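Saturday, August 1, 2026

Up before the heat and straight out to the garden in my slippers, which are now ruined, and I don't care one bit because the beans are finally doing something! I'd pretty much given up on them in July. I picked a whole colander and ate a handful raw standing by the fence. Tomatoes still green as limes. I did the first row with the Drinico hose and then the timer quit on me again (second time this week), so the rest got the watering can and my left shoulder is letting me know about it.

The big job was seeds. I've been keeping packets in a cookie tin since forever and half of them have no date, so I dumped the lot on the kitchen floor and started over. A drawer for each season is the plan, with the drawers all different colors so I stop mixing up the fall stuff with the spring stuff.
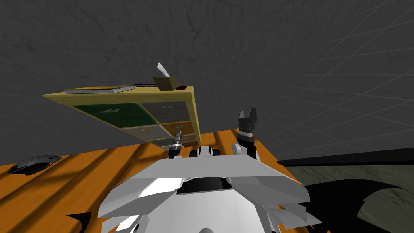
Vol. 3, p. 19

I'm down to the cheap paper in this notebook and the ink bleeds through, so sorry, future me. Anyway, I kept 40 packets and tossed the rest, including a squash mix I swore I'd plant every year and never did. The Jurčo peppers stay. I only got two fruits off them last summer but oh, they were good, sweet and a little smoky, and I want a proper row next year along the garage where it bakes all afternoon.

Lunch was beans, obviously. Then I walked up to Irura for potting soil and came home with the soil, a fern I don't have a spot for, and 50 garlic cloves on pre-order for October. Fifty! I had a bed for maybe half that. I guess the strawberries are moving.
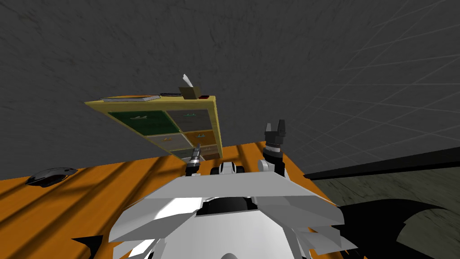 *Yellow cabinet, green drawer top left. Spring goes in there.*

Thunder after supper and not one drop of rain. I sat out on the step anyway until the mosquitoes found me. Tomorrow: tie up the tomatoes, look for the timer receipt, put the fern somewhere. Also need twine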